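Countertop Appliances in Furnished Units: Frequently Asked Questions

Pirside Residences, Kitchen and Fixtures
Last revised 5 Aug 2021

General

Which appliances are supplied with the unit?

Every furnished unit at Pirside has a countertop microwave oven and a two-slice toaster. Units on the Kemeo side also have an electric kettle. Coffee makers, rice cookers and blenders are not supplied and may be brought in by the resident, subject to the circuit limits given below.

Are the appliances the same in every unit?

No. Models were purchased in several lots and differ in capacity and wattage. The model and rated power are printed on the rating label of each appliance. Use that label, and not the listing on the leasing site, when calculating load.

Can I remove the supplied microwave and use my own?

Yes, if the replacement fits the counter and draws 1500 W or less. Notify the office before the supplied unit is disconnected. It will be collected and stored under your unit number. Do not place it in the hallway or in the bin room.

Placement

How much space does the microwave need?

Follow the clearances in the manufacturer's manual. Where the manual is missing, the office applies 3 inches at each side and at the back, and 12 inches above. The vents must stay open. Paper towels, cutting boards and mail on top of the cabinet are the usual cause of overheating reports.

Can the microwave stand in front of the window?

Yes. In the Kiều floor plan the only counter run long enough is the one under the window, and the outlet is positioned for it. Set the microwave parallel to the window with the door facing the room. Keep the blind slats clear of the rear panel, and check again after the blinds have been lowered, as the bottom rail can swing in behind the cabinet.

Can the toaster stand beside the microwave?

Yes, with a gap between the two. A toaster gives off heat upward through the slots, so nothing may overhang it, including shelves, hanging towels and window coverings. If the blinds reach the counter, raise them or pull the toaster forward before use. A narrow two-slice model can be turned with its short end to the room, which leaves more working surface free.
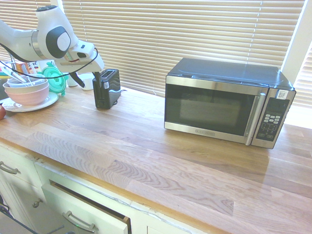
Power

Can both appliances run at the same time?

It depends on the circuit. Most kitchen counters at Pirside are served by two 20 A circuits. A microwave drawing 1500 W and a toaster drawing 800 W come to 2300 W, near the 2400 W limit of a single 20 A circuit at 120 V. Adding a kettle will trip the breaker. Units with only one counter circuit are marked with a yellow dot inside the panel door. In those units, run one heating appliance at a time.

The breaker tripped. What should I do?

Switch off and unplug the appliances on the counter. Move the breaker fully to the off position, then to on. Reconnect one appliance. If the breaker trips again with a single appliance connected, leave it off and file a request under code 527.

May I use an extension cord or power strip?

No. Heating appliances must be plugged directly into a wall outlet. Cords should lie flat behind the appliance, away from the sink, and must not pass over the toaster.

Cleaning

How do I clean the butcher-block counter under the appliances?

Lift the appliances; do not drag them. Wipe with a damp cloth and mild soap, then dry at once. Standing water under the feet of a microwave leaves dark rings that have to be sanded out. Counters are oiled each March by maintenance. Gönül Keskin in the office can schedule an additional treatment on request.

How do I clean the toaster?

Unplug it and let it cool. Slide out the crumb tray, empty it and wipe it dry. Turn the toaster over a sink or bin and shake gently. Do not insert a knife, brush or fork into a slot. Glossy housings scratch easily, so use a soft cloth and no abrasive powder.

How do I clean the microwave door?

Use dish soap and water on the glass. On stainless steel, wipe in the direction of the grain. Apply any cleaner to the cloth and not to the keypad, where liquid can get in behind the buttons.

May I peel off the stickers?

Leave rating labels, serial labels and any sticker bearing a barcode in place. Inventory is taken from them, and a replacement cannot be ordered without the model number. Clear shipping film may be removed.

Faults and replacement

The microwave runs but does not heat.

Stop using it. Do not open the cabinet; the capacitor can hold a charge after the unit is unplugged. File a request with the model number and the date the fault was first noticed.

How long does replacement take?

Working spares are held in the Unon storeroom and are normally delivered within 7 days. If no spare of similar size is in stock, one is ordered and the resident is informed of the date.

Am I charged for a damaged toaster?

Normal wear is not charged. Damage from liquids, dropped appliances or missing crumb trays is charged at a flat $29, added to the next statement.

Whom do I contact?

Requests for the Kemeo side go to Tuấn Thân, all others to Diễm Đoàn. Include the unit number and a daytime phone number.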